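Gemell Holiday Trimmings: Ordering and Care

How many ornaments come in a bulk case?
Standard cases hold 127 pieces. Mixed-color cases are packed to the same count.

Can the garland be shortened?
Yes. Cut between two beads and knot the cord twice. Cut garland cannot be returned.

What does the 2000 series number mean?
Series 2000 is rated for outdoor use. Series 1000 is indoor only.

Are the Drukley tree stands compatible with older trees?
They accept any trunk pole listed on part sheet 2852. Older poles need the adapter sleeve.

When do preorders open?
August. Wreath preorders are handled by Li-hua Tai, all other items by Shih-chieh Pan.

How should glass ornaments be stored?
Upright, in the original dividers, away from heat.

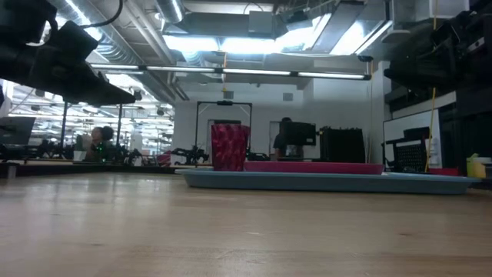

Dark red cup and pink tray on a blue-gray tray.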